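Opinion | Archives and Local Heritage

Reading time: 4 minutes

The Unlabeled Box Deserves a Place in the Public Record

By Ludmila Ondrejka

28 December 2023

The town archive at Nastevbridge has been asked to decide, before its lease is renewed in June, what it will do with material that arrives without a name attached. The draft policy now before its board proposes that any donation lacking a known owner, date or place of origin be declined at the desk. I believe the proposal is mistaken, and I believe other small archives in the region should think carefully before adopting similar language.

The reasons behind the draft are not frivolous. Shelf space is limited. Cataloging is slow work, and a container of mixed papers with no explanation takes far longer to process than a set of parish accounts that came straight from the parish. Hendrik Dewulf, who wrote the draft, has argued that an archive which accepts everything will in the end be unable to find anything. He is right about the danger. I part company with him over the remedy.

Consider how family records tend to reach us. A house is cleared after a death, often in haste, and often by relatives who live at some distance. Deeds and bank papers go to a lawyer. Photographs with familiar faces are divided among the children. What remains is placed in whatever the household had available: biscuit tins, hatboxes, sewing cases, school satchels and luggage. By the time these arrive at a public counter, the person who could have explained them is usually the person who has died.
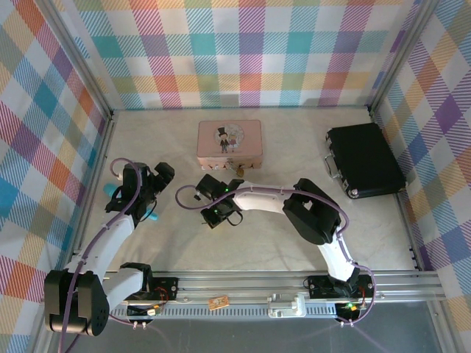 A small tin with a padlock and a hard-shell briefcase.

The absence of a label therefore tells us something about how the material traveled. It tells us very little about what the material is worth. In my own years at the Rovville record office, the most heavily consulted item in the reading room was a set of household notebooks that had been left in the porch. They began in 1938 and recorded, in pencil, what one kitchen bought each week and what it paid. No name appeared anywhere in them. Researchers used them for the prices, for the spelling, and for the gradual disappearance of certain foods. Under the policy now proposed for Nastevbridge, they would have been refused.

It is sometimes said that such finds are rare, and that an archive cannot be run on the hope of them. I accept the first point. Of the 40 unattributed donations Rovville accepted during my final period there, 13 were eventually traced to a family or a business, and several of the others proved to be of modest interest. The remainder were kept for a time and then returned to circulation or disposed of under the ordinary rules. The cost of this was real, but it was known in advance and could be budgeted for.

What the draft lacks is a middle course. At present it offers acceptance into the permanent collection or refusal at the counter, and it asks the member of staff on duty to choose between them in a few minutes. A holding period would serve everyone better. Material would be received on a simple form, given a temporary number, stored without treatment apart from a check for mold and insects, and reviewed at a fixed date. The donor would sign away any claim at the outset, so that later disposal would cause no dispute.

The archive at Brorkeo has worked in this way for several years. Teun Martens, its former head, set a limit of 50 temporary items at any one time, and the limit has held. When the shelf is full, new arrivals wait. Donors are told this plainly and, in his account, very few object.

Locked containers require a separate word, as the draft treats them with particular suspicion. The concern is partly one of safety and partly one of privacy, and both are proper matters for a public body. The answer is a written procedure: two members of staff present, a note of the condition before opening, and the donor's consent recorded on the form. A lock should not by itself be grounds for sending a person away.

There is also the matter of who is turned back. Prominent families keep good papers because they have had the room and the leisure to do so, and their collections come with inventories. Tenants, seasonal workers and people who moved often left records of a different sort. A rule that demands clear origins will admit the first group almost without exception and exclude a large share of the second. The board's own mission statement commits it to documenting the whole of the town. The draft would make that commitment difficult to honor.

I would ask the board to postpone its vote, to request the Brorkeo forms, and to cost a holding shelf of comparable size. If the figures prove impossible, the question can return in June with the evidence attached.

Ludmila Ondrejka is a retired archivist. The views expressed are her own.

Recent in Opinion

Joris Kuipers: Reading Rooms Should Open in the Evening
The Cardoso Letters and the Limits of Digitization
Jelle Kramer: What a Parish Register Leaves Out
Should Local Museums Lend to Schools?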